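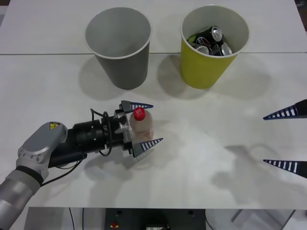
Search the help boards Go

Promo set never turned up with my order – can I still get it?
Moges

I ordered the big harbour playset from the Sullbridge online shop in January, mostly for the free mini tram you get when you spend over $80. The tram was sitting in my cart at checkout, I swear. The box arrived on Monday and there's no tram, and it's not on the packing slip either. I've emailed twice and got the auto-reply both times. Has anyone had luck with this? My favourite part of the whole order, too!
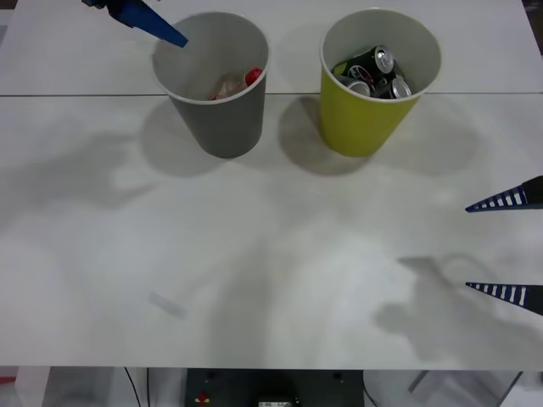
Chaiwat Somboon

Happened to me with the lighthouse promo. Check your order confirmation email, not the packing slip – the gift gets its own line at $0.00. If it's there, skip email and use the chat on their site. I waited 17 minutes, gave them the order number and mine was in the mail 5 days later. If the line's missing you're probably out of luck, but ask anyway. They gave me some store credit once when I grumbled politely.

Skelumley

they ran out. same thing every promo, just buy one off the resellers 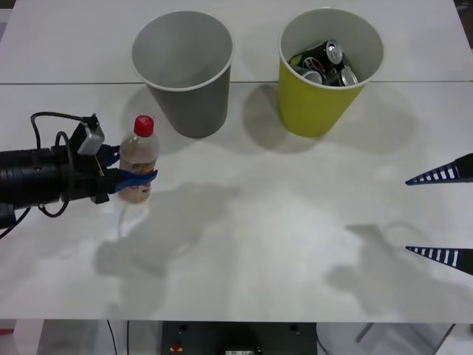
Two cups, grey and yellow-green, with cans in the yellow-green one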